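Sonent launches slips and trips course for hotel staff

Hotel and restaurant teams have a new way to learn about wet floors, loose mats and safe footwear, and we are delighted to share it! Sonent's online course has 11 short lessons and takes 2 hours in all. Kitchen porters, cleaners and waiting staff can stop and start as their shifts allow.

"Our trial group had 61 people and they asked brilliant questions," said course author Marit Sjöberg. 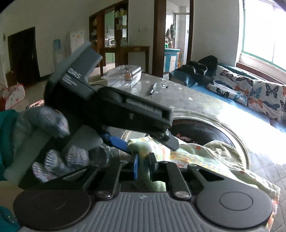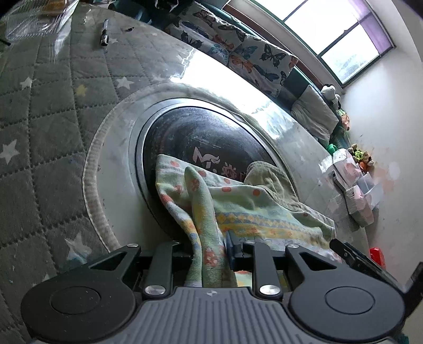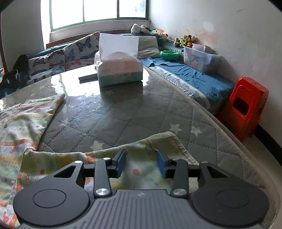

How to book

Places open in September. Contact Reece Bramwell at Sonent.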